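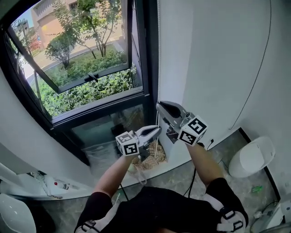 Call for participants – Radance Student Manipulation Project

Applications close 31 December 2020

Radance is a student project that teaches robot arms to do ordinary household jobs. We are looking for students to join the demonstration team for the coming term. You do not need to have built a robot. You do need steady hands, some patience, and two free afternoons a week.

What the team does

Demonstrators wear a shoulder harness and work with a gripper in each hand. They carry out short tasks in furnished rooms: working a bead chain next to a window, putting a bottle back on a ledge, folding a towel, closing a drawer. The recordings go to the learning group, who use them to train the two-arm robot in the lab. A demonstrator records in blocks of 13 minutes, then rests while a partner takes a turn.

The window and blind tasks are the current priority. Bead chains are thin and they swing, and the robot still loses them more often than it holds them. By the end of term we want 700 accepted demonstrations across all tasks. We have 116 so far. A demonstration is accepted when both markers can be tracked through the whole recording and the task is finished without a hand touching the object.

Open places

Demonstrators (5 places). Record tasks in pairs, reset the room between takes, keep the session log. Training is given in the first week.

Hardware assistant (one place). Look after the grippers, straps and cables. Print and fit replacement finger pads. Some soldering. Our gripper design is called Pistanex and the drawings are shared with everyone on the team, so changes have to be written up.

Data reviewer (one place). Watch recordings, mark start and end points, reject bad takes and say why. This can be done from home. Basic Python is useful but can be learned here.

Who can apply

Any enrolled student, from any department. Past members have come from nursing, furniture design and geology as well as engineering. The harness adjusts to most sizes, but please tell us about any shoulder, wrist or back trouble so we can fit the work to you. Left-handed people are very welcome – most of our recordings so far were made by right-handed people, and it shows in the results.

Credit and pay

Demonstrators and the data reviewer can take the work as a project course or as paid hours at the standard student rate, but not both. The hardware assistant is paid hours only. Travel between the main campus and the Bustamante building, where the recording rooms are, is covered.

The team will also enter the Mevent student robotics contest in August. Taking part in the contest is optional and does not affect course credit.

How to apply

Send one page with your name, your department, the place you want and the afternoons you are free. Add a few lines on something you have done with your hands that took practice. Sewing, climbing, repairing bikes and playing an instrument are all fine. No grades or reference letters, please.

Applicants for demonstrator will be asked to a short trial session with the grippers. It takes under an hour and includes one easy task and one hard one. We look at how you handle a failed attempt as much as at the finished ones. Wear short sleeves or sleeves that roll up, and closed shoes.

Applications and questions go to Blažena Malý, project lead, at the Radance desk on the ground floor of the Bustamante building, or through the project mailbox on the department page. Everyone who applies gets an answer, including those we cannot take this term.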